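Vellthorpe Hall, polling room check before the town council vote
Second walk, Jul 28, 2019
Checklist with comments of the inspector

1. Entrance and ramp
Main door opens fully and stays open: OK
Ramp free of bicycles and bins: OK
Handrail fixed on both sides: NOT OK
Comment: The left handrail moves when I put my weight on it. Two screws are missing at the bottom. I reported the same thing on the first walk and it is still not repaired. Must be done before the voting day in August.

2. Signs and campaign material
Arrow signs from Usten Street: OK
No posters inside the line: NOT OK
Comment: The line is 110 feet from the door, measured along the path. One candidate sign stands inside the line, on the grass next to the bus stop. I did not remove it, I am not allowed to. I wrote to the campaign office and asked them to take it away.

3. Voting room
Booths stable: 10 checked, OK
Low booth for wheelchair: OK, but please turn it so that the screen of the voter does not face the window
Cables taped to the floor: NOT OK
Comment: The extension cord of the check-in table crosses the walking way. It should go along the wall. The tape from last time has lost its glue, please buy the wide one.

4. Ballot box and seals
Lock works with both keys: OK
Seal numbers written in the book: OK
Spare seals: 14 in the envelope
Comment: I would like that the envelope is kept in the locked cabinet, and not in the table drawer where it was.

5. Fire and exit
Extinguisher date valid: OK
Back exit free: OK after moving chairs
Maximum persons in the room: 70, sign is on the wall
Comment: With the line of voters inside, we can come near to this number in the evening. One worker should stay at the door and let people in by groups. Exit lamp over the back door is weak but it is working.

6. Lights and heat
All ceiling lamps: one is flickering, above the booths on the right
Fans: two from Mellell, plugs in good condition
Comment: Do not put the fans near the check-in table, the papers will fly.
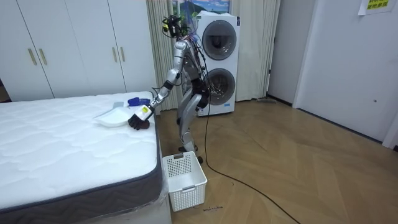 Remark received from Salameh on point 2: the distance should be measured in a straight line from the door, as the town clerk did last year, and then the sign is even deeper inside. He also asks that the line be marked with chalk on the sidewalk, so the campaigns cannot say they did not know.

I agree with the chalk. For the way of measuring I have asked the clerk in writing and I wait for the answer. Until then point 2 stays open.

Open points: 1, 2, 3, and the lamp in 6.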